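News > Press Releases > 2024

Home | About | Programs | News | Contact

Print this page | E-mail this page

Julberg students record cleaning tasks by hand for robotics course project

JULBERG, July 12, 2024 – Students in the summer robotics course at Prarkside Technical College have started recording household cleaning tasks for Kudo, a student project that aims to teach a robot arm to wipe, rinse and tidy in ordinary rooms.

The 16 students work in pairs. One wears a harness and works with a hand-held gripper in each hand, while the partner calls out the next task and keeps the log. Printed marker blocks on the grippers let the software follow where each one is and how it is turned. The students plan to use the recordings this fall to train a pair of arms in the college lab.

"A lot of student projects start with the robot," said Akinyi Kariuki, who teaches the course. "We wanted the class to start with the job. If you have never tried to clean a rail with two metal fingers, you don't have a good idea of what you are asking the machine to do."

The task list was written by the students and covers glass panels, frames, sinks, shelves and tabletops. Each task is repeated with small changes, such as a different cloth or a different starting position, so that the training data does not depend on a single setup. A session lasts 90 minutes with a break halfway through.

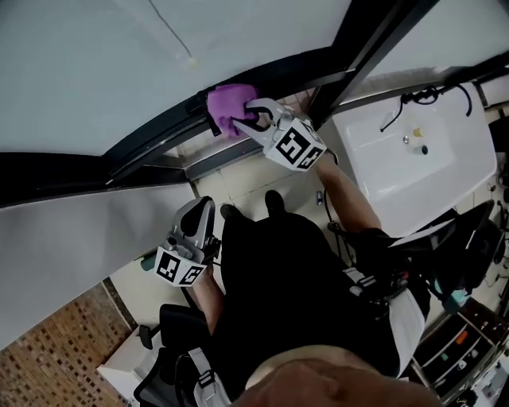

Cloths have taken up more class time than any other item on the list. A cup or a bottle keeps its shape when it is picked up, but a cloth folds differently with every grip, and the person using the gripper has to decide how much of it to hold and how hard to press. Students spent most of the second week practicing before any of their recordings were kept.

"My first tries were bad," said Lamisi Ansah, a second-year student who leads the recording group. "I kept grabbing too much of the cloth and then I couldn't get into the corners. Now I take less and go slower. Glass is easy compared with the frame around it."

The group has set a goal of 3000 recordings by the end of the course. Students review each one before it goes into the collection and mark it as complete, partial or failed. Partial and failed attempts are stored separately, and a second team is studying them to see which motions cause the most trouble.

Software for sorting and labeling the recordings was written by students in last year's course. It is called Latach and will be shared with other colleges at no charge once the user guide is finished.

The course counts toward the college's two-year certificate in automation. No programming experience is required for the recording work, although students who go on to the training stage must have passed the introductory programming class. The course fee is $85, which covers lab materials.

Prarkside Technical College will hold an open lab evening in September, when visitors can try the hand-held grippers and talk with the students. The date will be posted on the college's events page. Registration for the fall section of the course is open now at the student services desk.

Media contact: Communications Office, Prarkside Technical College, Julberg

Print this page | E-mail this page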